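My dentist wants me to rate my cleaning. So do the car wash, the bank and the man who fixed my gutter in November. I had 12 of these requests last month, all asking how likely I was to recommend them to a friend.
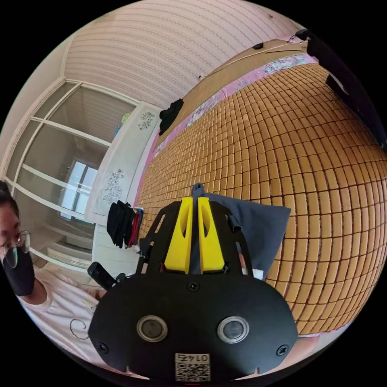
Two yellow fingers, number 0145.

I have three friends. We talk about knees. At no point has Agnes Semple leaned over her soup and begged me for the name of a bank. I gave the gutter man five stars anyway. He knows where I live, and he still has my ladder.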